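Oiling cutting boards: how often is too often?
Kitchen Talk > Care and Cleaning

crumbcatcher311
Started 2026-10-30

Hello all! I moved house in May and somewhere between the old kitchen and the new one my big bamboo board dried out terribly (it sat in a box next to a heating pipe, my own silly fault). I've been rubbing it with plain mineral oil every week and my sister-in-law says I'm overdoing it and the thing will go sticky. She has kept house a lot longer than I have, so now I'm doubting myself. How often do the rest of you do it?

plumjam
Every week is fine while it's thirsty, dear. Once the oil is still sitting there in the morning, wipe it off and stop for a month or so. I've had my maple board 9 years on that plan, and it has seen a great many onions.

Mola_619
I'm going to disagree with plumjam, in a friendly way! Bamboo is a grass and it doesn't drink oil the way maple does. I do mine twice a year with the Cedirano board wax and leave it alone in between. The bigger thing is never, ever letting it soak in the sink.

We use a large bamboo one at work too, and it gets the same two waxings as mine at home.
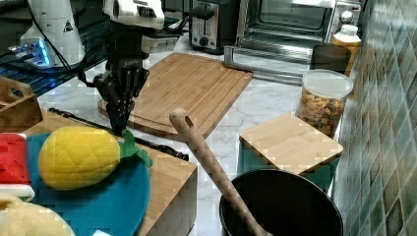 The big bamboo board at work

plumjam
Twice a year?? In my dry house it would split like kindling! But I'll grant you the sink part, I shout at my husband about it constantly.

Mola_619
Well, I'm near the coast, so maybe we're both right for our own kitchens. I'd still go easy on the oil.

stuneo_fan
Does anybody warm the oil first? I stand the bottle in a mug of hot water and it spreads so much nicer. Also please don't use olive oil, I did that once and the whole drawer smelled like old crayons until I gave up and threw the board out.

crumbcatcher311
Oh dear, I nearly used olive oil! Thank you. I'll try the morning test and skip this week if it's still shiny. Mola, is the wax hard to buff? My wrists aren't what they were.

Mola_619
Not hard at all, an old cotton T-shirt and a bit of patience. Use less than you think you need and do the edges too.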